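The importer's side of the border

The trade manager at Ljungberg has been shipping cleaning goods into Pestden for 18 years, and she is happy to talk about tariffs until the tea goes cold. "People think a border deal is all handshakes," she says warmly. "For us it's forms - 231 of them last November!"

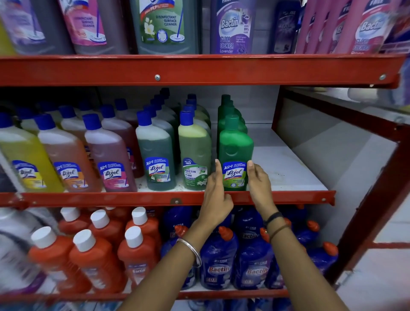 On the new investors

She'd love foreign money to come, but slowly. "Cimari promised 300 jobs and we're still waiting, bless them. I'd favour three small firms that stay."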